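Subject: Re: [flenus-users] Is it the microphone, or is it me?
From: list member, the one with the radiator
Date: February 17, 2024

Arnaldo Gouveia wrote:

> Hello all. I have been dictating with Flenus since December, mostly
> letters and a parish history that gets longer every time I look at it.
> Results are fine in the morning and dreadful after lunch. I have a
> desk microphone (the Sepp, with the heavy foot). Yesterday it turned
> "the vestry accounts" into "the best three a count" and then did so
> again all the way down the page, very sure of itself.
>
> 1. Would a headset help, and do I have to spend real money on it?
> 2. I have been adding words to the vocabulary file whenever it gets
> one wrong. It is now slower and, I think, worse. Is there a limit?
> 3. Does anyone else find they are talking in a voice that isn't
> theirs?
>
> Sorry if this has all been covered. The archive search gave me a
> thread about printers.
>
> Arnaldo

Arnaldo, welcome. The archive search gives everyone the thread about printers. It's a good thread if you ever have a printer.

I'll take your questions in order, with the warning that I spent three winters being wrong about the first one in public, and the archive remembers that perfectly well.

YOUR MICROPHONE

Probably the microphone, yes. The Sepp is a decent thing and I owned one myself, but it sits on the desk and you don't. In the morning you sit up straight and talk at it. After lunch you slide down in the chair, turn to look at your notes, and dictate the vestry accounts to the bookcase. Flenus then does what it always does with a sound it can't make out, and picks something that scans.

A headset moves when your head moves. You can lean over a table, look down at what's in your hands, and the pickup stays the same distance from your mouth. I dictate a lot of lists standing up and bent over things, and for that a desk microphone is only good for holding down paper.

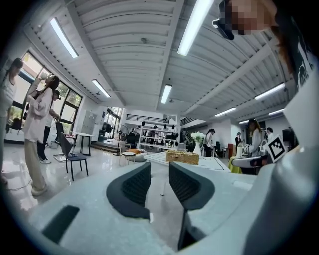
Black headset, upper right, next to the hair.

As for money: I use the cheap Mirkach, the one with the foam that comes off in your pocket. I borrowed the expensive one from my brother-in-law for a month and got the same mistakes with better bass. The one thing I'd pay extra for is a boom that stays where you bend it. Mine droops. By the second page it is taking dictation from my collar.

Put the mic off to the corner of your mouth, a little below it. If it's straight in front, every P lands like a dropped book, and Flenus likes to write these down as the word "but." I once sent my dentist a letter with nine more buts in it than I'd intended. He wrote back asking if I had reservations.

Also check that Flenus is listening to the headset at all. When you plug in a new microphone it shows you the new name in the menu and carries on using the old one until you restart. I found this out after a week of praising the Mirkach on this very list while the Sepp did all the work from across the room.

A TEST THAT ISN'T THE BUILT-IN ONE

The training passage that ships with Flenus is about a lighthouse. By now we all read it beautifully. It tells you how well the program knows the lighthouse.

What works better is to dictate the sort of thing you'll really be dictating, in the posture you'll be doing it in. For you that's parish history, slumped. For me it's household lists, so my test page is a string of plain objects with no grammar to lean on. White vase, white flowers, green leaves. Wicker basket with compartments. Small white tray. Thin red bracelet. Black tape.

It's a nasty little page. With no sentence around it to help, Flenus has to hear the words, and you find out fast which ones it's been guessing. "Vase" is fine if you say it one way and is "bars" if you say it the other. "Wicker" comes out as "vicar," a mistake you may get some use out of. "Tray" is "trade" unless you leave a gap after it.

Read the page once sitting up, and once after lunch. Save both, and put them side by side. If the second is much worse, blame the chair. If they're the same kind of bad, go on to the next part.
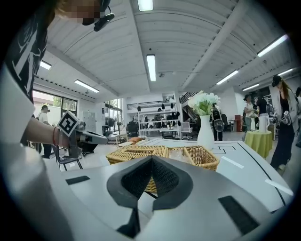
THE VOCABULARY FILE

There is a limit, and it's 256 entries. The manual doesn't say so. Flenus doesn't say so either. When you add one more it accepts it politely and drops the oldest, and the oldest is usually something you needed, like your own last name.

The slowness is a separate matter. Every word you add gets weighed against every sound you make, so a file full of one-off corrections turns into a crowd of people all shouting guesses. I cut mine down to 47 and it got quicker the same afternoon. What stayed was names of people, names of streets, and two words for parts of a boiler. What went was every ordinary English word I'd added out of spite.

So take out "vestry." It knows "vestry," it just can't hear you. Keep the surnames of the churchwardens, particularly the ones who changed the spelling halfway through a century.

Before you cut anything, copy the file somewhere else. It's called user.voc and it sits in the Flenus folder, in plain text. Don't use the Export button. Export writes it out in the Pison format, and the only program that reads that was Pison, and I'm told they make garage doors now.

THE VOICE

Yes. Mine is a man reading the news on a ship. My wife can tell through a closed door if I'm dictating or talking on the phone, and says she prefers the phone. I don't think it does any harm, but if you trained Flenus in your own voice and dictate in the other one, that would also explain the afternoons. Train it again in whichever one turns up.

Could you post your two test pages once you've done them? I'm collecting vicars.

And to whoever asked last week if turning off the radiator helps: it does, a bit, and then your hands get cold.

R.

--
flenus-users mailing list
To leave the list, send a message with the word "unsubscribe" in the subject. Please don't dictate it.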